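로봇 SW > 제어·인지 > 질문/토론

제목: 양손 박스 담기, 타임싱크 밀리는 거 다들 어떻게 잡음?

du_ctrl
급함. 핸드헬드 그리퍼 두 대로 과자 박스 담기 데이터 돌리는 중. 왼손 오른손 타임스탬프가 40ms씩 벌어짐. Drenex 리플레이에 얹으면 한쪽이 먼저 닫힘. 에피소드 300개 넘게 쌓아놨는데 버려야 되나...

fellik_user
버리지 마세요. 오프셋이 고정이면 후처리로 밀면 끝. 고정인지부터 확인.

du_ctrl
고정 아님. 녹화 길어지면 더 벌어짐. 드리프트 맞는듯

jingyi_fu
호스트 클럭 두 개 따로 쓰시죠? PTP 걸고 다시 찍으세요. 후처리로 드리프트 펴는 건 비추. 접촉 순간이 뭉개져요.

fellik_user
그건 좀 과한데요. 선형이면 시작 끝에 박수 한 번씩 넣고 기울기만 보정해도 됩니다. 저희는 그렇게 8주 돌렸고 정책 학습 문제 없었음.

jingyi_fu
선형이라는 보장이 없잖아요. 온도 타면 휘는데. 파우치처럼 눌리는 물건은 몇 프레임만 틀어져도 힘 타이밍이 이상하게 배워짐

amow_vis
싱크는 싱크고 인지 쪽도 봐야함. 박스 안쪽에 글자 반복 패턴 있으면 SLAM 매칭 헷갈려요. 3266번 이슈에 비슷한 거 올라와 있음. 침구 무늬는 오히려 특징점 많아서 좋던데.

du_ctrl
박스에 반복 글자 있음;; FASHION이라고 쫙 찍힌 거. 포즈 튀는 것도 그거 때문인가? 박스 안 마스킹하면 손목 궤적은 살겠죠

amow_vis
마스킹은 트래킹에만. 정책 입력 이미지까지 지우면 안됨. 가까이 갔을때 화면 대부분이 박스라 특징점 모자랄 수도 있고. 혹시 모르니 장면 올려봐요

du_ctrl
올림. 두 장 다 그리퍼 쪽 카메라 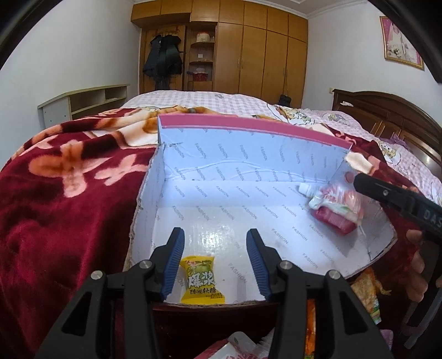
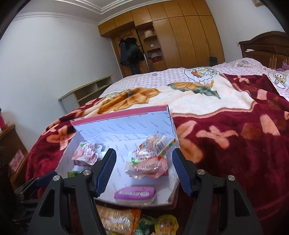

Jianguo Qiu
마스킹 전에 IMU 가중치부터 올려보세요. 반복 패턴은 시각 쪽만 믿을 때 터집니다. 그리고 싱크는 jingyi_fu님 말에 한 표요. 기존 300개는 자이로 상호상관으로 구간별 오프셋 뽑아서 잔차 큰 것만 빼면 되고, 새로 찍는 건 PTP로.

fellik_user
두 손이 따로 움직이는데 자이로 상관이 나와요? 시작할 때 둘을 붙여서 흔든 구간이 있어야 될텐데

du_ctrl
흔든 구간 앞에만 있음. 뒤에는 없음. 일요일에 몇 개만 돌려보고 잔차 올릴게요

문의하기 | 이용약관 | 맨 위로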